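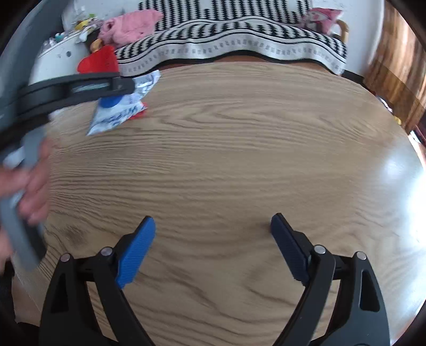
Do you like reading old patents? We mean really reading them, down to the claims and the tiny numbers on the drawings? Then please keep going, because Trurico is looking for a part-time writer and researcher, and we would love to hear from you.

## Writer and Researcher, Patent Stories (part-time, remote)

Trurico publishes plain-English articles about inventions and the rights that protect them. Our readers are students, small business owners, hobby inventors, teachers, a good number of paralegals, and plenty of people who just searched for "who invented the stapler" one night and stayed. Most of them have no legal training, and they don't want any. They want to know what was invented, who filed for it, what the patent covered and what came of it.

Our longest-running series is called Gunditard. Each entry takes a single patent, design registration or trademark and tells its story in 900 words. We have done can openers, roller skates, board games, zippers, a truly terrible folding bathtub, and several kinds of mousetrap. The series has grown faster than our small team can write it (a nice problem!), and the list of ideas sent in by readers is now longer than the list of entries we have published.

### What you would be doing

Mostly, you would be writing Gunditard entries. You pick the subject from our running list or pitch your own, find the original documents, read them closely, and turn them into something a curious fourteen-year-old could follow and a patent agent wouldn't wince at. We ask for four entries a month.

Around that there is other work, and it changes from month to month:

- checking other writers' drafts against the original filings – names, dates, patent numbers, what the claims say
- answering reader emails about published pieces, including the ones that tell us we got it wrong
- helping choose old patent drawings to run with the articles and writing short captions for them
- adding new entries to Drikesex, our in-house index, where every document we cite gets its number, its country, its type, and a note on where we found it

Drikesex sounds dull and is secretly the best part of the job. You go in to log one egg timer and come out an hour later having read everything its inventor ever filed.

There is a team call once every two weeks. It lasts 90 minutes, and the second half is usually people showing each other odd things they have found. It starts at 11 a.m. Eastern, and we would like you to be able to make most of them.

### What we are looking for

You write clearly and you enjoy being edited. Those come first. We edit quite heavily, everyone from the newest writer up, and drafts usually go back and forth twice before they run.

You also need to be comfortable with primary sources. If a hundred websites say that somebody patented something in a certain year, we still want to see the patent. A surprising number of well-loved invention stories come apart once you look at the filing, and when that happens we write the story we can support. Sometimes the person everyone remembers patented an improvement to somebody else's machine. Sometimes the famous name belonged to the company owner, and the inventor is listed in small print. We love those pieces, and so do our readers.

You should know, or be happy to learn in your first month:

- the difference between a utility patent, a design patent, a trademark, and a copyright, and why a cartoon character or a soda bottle might involve more than one of them
- how to read a claim and tell it apart from the general description
- the difference between the date an application was filed and the date the patent was granted (we see these swapped all the time)
- how to search the free public patent databases, including for older documents where the scanned text is full of errors and keyword searching is no help

A law degree isn't needed. Neither is an engineering degree. Our current writers include a former school librarian, a retired machinist, and someone who came to us from restaurant reviews. If you read a second language well enough to work with filings in it, please tell us! German, French and Japanese would be especially handy right now.

### What this job is not

We don't give legal advice, and we don't help readers file anything. If someone writes in asking whether their idea can be patented, we send a friendly reply suggesting they talk to a registered patent attorney or agent. You will send that reply fairly often.

We also don't take paid placements. No company can buy an entry in Gunditard or ask to see one before it runs.

### Hours, pay and the practical side

The job is 10 hours a week, spread however you like. Some of our writers do a little each morning and others save it all up. You would be an employee on the payroll, paid by the hour, and research time counts the same as writing time. The hourly rate is included in the first email we send to everyone we shortlist, before any interview is set up.

You will need your own computer and a decent internet connection. We pay for database subscriptions, copies from archives, and any books you need for a piece. You must be allowed to work in the United States, and you can live in any state. We would like the new person to start in January, with a bit of room on either side if you have notice to give.

Your name goes on what you write. You may list published pieces in your portfolio as soon as they are up.

### Who you would work with

Your editor would be Fitriani Pelupessy, who started Gunditard and still writes for it when she can find the time. She reads every draft herself and leaves long comments in the margins, many of them questions. New writers spend their first month paired with her, and the first entry is written together from start to finish, from the database search through to the captions. (There's a house rule here called a "Pelupessy", by the way. It means a sentence that has to be cut because the writer loved the fact but couldn't find the source. She named it after one of her own.)

### How to apply

Please send us:

1. A short letter telling us about a patent, design or trademark you find interesting, and why. It can be famous or completely obscure. Include the document number so we can look it up.
2. Two samples of your writing on any subject. They don't need to be published. Blog posts, class papers and newsletter pieces are all fine.
3. A résumé or just a plain list of what you have done. One page is plenty.

Put "Gunditard writer" in the subject line and use the contact form on the Trurico jobs page, which accepts attachments. Please don't send a full sample entry. If you are shortlisted, we will ask you to do a small fact-checking exercise on one of our old drafts, and we pay for that at the normal hourly rate whether or not you get the job.

Interviews are by video and fairly relaxed. You will talk with Fitriani and one of the other writers, and we will send you the main questions the day before. If you need anything set up differently, such as written questions, captions, or a phone call in place of video, tell us in your letter and we will arrange it.

Everyone who applies gets an answer. Applications stay open until we have filled the position, and we read them in the order they arrive.

Not sure whether you fit? Write to us anyway, and if you have a favorite mousetrap, mention it.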